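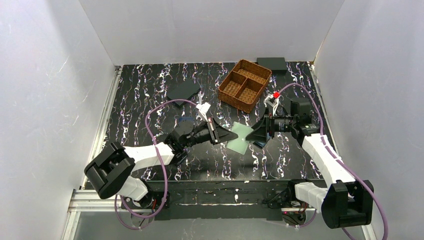 The case against rounding in recipes

Most printed recipes in this country are conversions. Somebody wrote the quantities in ounces, a later editor turned them into grams, and a third person tidied the grams so that they ended in a nought or a five. Each step is defensible when taken alone. The sum of them is a loaf that doesn't behave as its author meant it to, and a reader who blames the oven.

An ounce is 28.35 grams. The usual kitchen conversion is 30 grams for small amounts and 25 for large ones, and many books use both on the same page. A pastry given as eight ounces of flour to four of butter comes out as 225 to 115 or as 225 to 110, depending on the editor. The ratio was two to one. It is now 1.96 or 2.05. For shortcrust the difference is hard to taste. For a wet dough it is large enough to feel under the hand, and where salt or raising agents are concerned it can spoil the result.

I have been collecting cases. The worst I own is in the second edition of the Fairclough baking manual, where a rye bread lists salt at 30 grams for a batch that began life with three quarters of an ounce. The correct figure is a little over 21 grams. Whoever converted it seems to have taken three quarters as near enough to one, and then rounded up again. The first edition, in ounces only, makes a perfectly good bread.

The common defence is that domestic scales are not accurate enough for any of this to matter. This was fair when most kitchens had a spring balance with marks every 25 grams. It is weaker now. My own scale, a plain Tillska bought for the price of a modest lunch, reads to one gram, and when I tested it against a set of brass check weights it was within 2 grams across the range I use. The error in the instrument is smaller than the error in the book. That is the wrong way round.

Spring balances do remain in use and their owners deserve consideration. They lose nothing if the page says 227. They will set the needle a hair past 225, as they always have. The reader with a better scale gets the better figure.

A second defence is that exact figures look fussy and put people off. Ruth Bainbridge, who edited cookery titles for many years and with whom I have been disagreeing by post since November, holds this view firmly. Her argument is that a recipe reading "227 g flour" suggests a false precision, given that flour takes up water from the air and one bag differs from the next. I accept the point about flour. I don't accept that a known variation in the ingredient is a reason to add an unknown one in the text. If the flour may be out by 2 per cent, the printed weight should at least be fixed, so that the cook can adjust from a stable position.

She also says that readers don't complain. I would expect them not to. A reader whose sponge sinks has no means of tracing the fault to a conversion made thirty years ago in an office.

What I would like is modest. Where a recipe has been converted, print the original figure in brackets. Where a quantity has been rounded, state the rule used, once, at the front. For bread, give baker's percentages, with the flour as 100 and everything else as a share of it. The Bruveck mill already prints its leaflets this way and the leaflets are no longer than anyone else's. Percentages survive scaling, and they survive a change of units without any arithmetic at all. They also show up misprints. A salt figure of 4.4 per cent is plainly wrong to anyone who has baked a few loaves, where 30 grams in a list of other weights slides past.

Liquids are a separate muddle. The pint at 568 millilitres is given as 600 in half of my books and 550 in several more. Milk can be weighed in the same bowl as everything else, which removes the jug and the need to read a curved surface at eye level. I have weighed all liquids for five years and can report one drawback: my jugs are at the back of the cupboard and I can't reach them for custard.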